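What Happens When a Family Buys a Home?
A guide for readers ages 8 to 12
Prepared by the Learning Office, Draria Housing Library

Many people live in homes that they rent. Others live in homes that they own. Buying a home is one of the largest purchases most adults ever make, and it takes many steps. This guide explains those steps in order. Words that may be new to you are explained the first time they are used.

Looking for a home

A person who wants to buy a home is called a buyer. A person who wants to sell one is called a seller. Each of them may ask a real estate agent for help. An agent knows which homes are for sale, arranges visits, and helps with the paperwork. Agents must pass a test and hold a license before they may do this work.

When a home is for sale, the agent writes a listing. A listing gives the number of bedrooms, the size of the lot, and the price the seller hopes to receive. That amount is called the asking price. The final price may be higher or lower.

Buyers often visit several homes. Children are usually welcome on these visits. It is polite to ask before opening a closet or going into the yard, as another family may still be living there.

Making an offer

When buyers find a home they like, they make an offer. An offer is a written promise to pay a certain amount if certain things are true. The seller may say yes, say no, or suggest a different amount. A different amount is called a counteroffer.

Suppose the Nzioka family wishes to buy a house on Kasetti Street. Tumaini Nzioka offers less than the asking price. The seller, Wilma Nisbet, sends back a counteroffer that falls between the two amounts. The family accepts. Both sides sign a contract, and the house is now "under contract." Other buyers must wait to see whether the sale is completed.

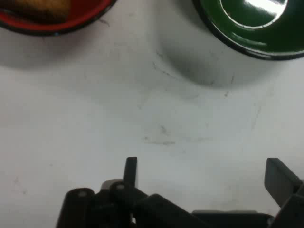
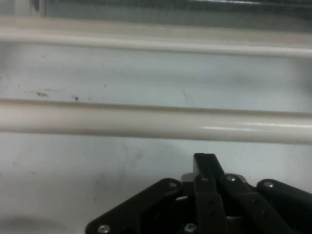 Checking the house

Before the sale is final, the buyers may hire a home inspector. The inspector looks at the roof, the walls, the pipes, the wires, and the furnace. A visit may take a whole morning. Afterward the inspector writes a report, which lists anything that is broken or may need repair soon.

The inspector for the Kasetti Street house, Lorna MacRitchie, writes a report that is 14 pages long. It says that one gutter is loose and that the water heater is 18 years old. The family may ask the seller to make repairs or to lower the price. In this case, Ms. Nisbet agrees to replace the water heater.

Paying for the house

Few families have enough money saved to pay for a house all at once. Most borrow part of the price from a bank or another lender. This loan is called a mortgage (say "MOR-gij"; the letter t is silent). The part that the family pays from its own savings is called the down payment.

The family pays the mortgage back a little each month, often for many years. It also pays interest, an extra charge for the use of the lender's money. If the family stops paying, the lender may have the right to take the house. For this reason, lenders ask many questions before they agree to a loan.

Who really owns it?

Every piece of land has a history of owners. The right to own a property is called its title. A title officer studies old records to make sure that the seller has the right to sell and that no one else has a claim to the land. Consuelo Olvera, the title officer in our story, finds that the house was sold twice before. Each sale was recorded correctly.

The last day

The final meeting is called the closing. The buyers sign a large number of papers, the money is paid, and the seller hands over the keys. The new owner's name is then written in the public records, where anyone may look it up. In our story, the Kasetti Street house is entered as record number 849.

Words to remember

Asking price: the amount a seller hopes to receive.
Closing: the meeting at which a sale is completed.
Down payment: the part of the price paid from savings.
Listing: a notice that describes a home for sale.
Mortgage: a loan used to buy a home.
Title: the right to own a property.

Something to try

With an adult, choose a room in your home and write a listing for it. Use no more than 200 words. Give its size, the direction its windows face, and one feature that a buyer should know about. A good listing is truthful, so be sure to include only what is there.

Text by Nabila Hutapea. Teachers may copy this guide for classroom use.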